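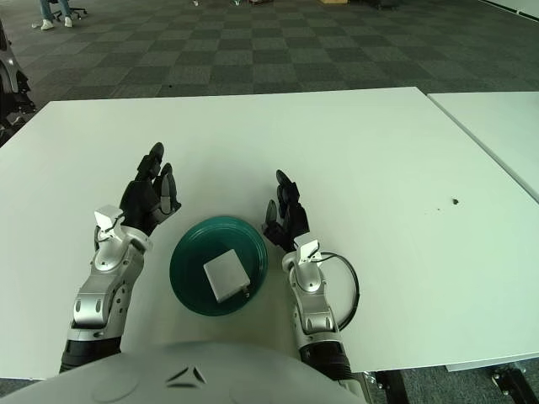
Dark green plate, white tabletop.

Gedmont online transition: progress report to Comholm
Reporting period ending January
Prepared by Arif Uddin, program lead

1. Status

The work funded under the second drawdown is on schedule, with one exception (section 4). Gedmont's housewares catalog has been moved from the old store inventory system to Vuvance, and online orders are now filled from the same stock records the stores use. At the close of the period 1,930 items were live on the site. A further 253 are held back pending corrected weights and carton dimensions from suppliers. They can be sold in stores but not shipped.

2. Store network

The Engebretsen store closed as planned. Its remaining stock was transferred to the central warehouse and recounted on arrival. The recount found 286 units with no matching record. Most were discontinued glassware and have been written down. The charge falls within the closure reserve, and no additional funds are requested.

Two of the remaining stores now act as pickup points. Both leases allow this without amendment. Pickup orders are booked as online revenue and the handling cost is charged to the store, a treatment the auditors have accepted for the current year.

3. Online catalog
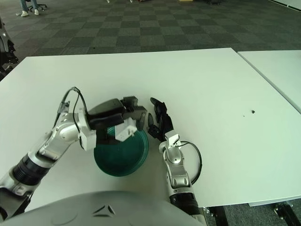 Product pages are being rebuilt by category, starting with tableware, where the return rate is highest. The most common return code is "color not as expected," followed by breakage. Size and finish are now required fields, and color names must come from a fixed list. A plate as dark a green as this one stands out well against a white tabletop, but white and cream pieces do not, and those categories will use a mid-gray background. Return rates for the rebuilt pages will be given in the next report, once a full return window has passed.

4. Exception

The carrier rate feed is late. Shipping charges at checkout still come from a flat table that undercharges on heavy cartons, mainly cast iron and boxed dinner sets. The table is corrected by hand each Friday until the feed is accepted.

5. Next period

Complete the tableware and cookware pages. Release held items as supplier data arrives. Test the carrier feed against past orders before it goes live. Submit the third drawdown request with the reconciled stock report attached.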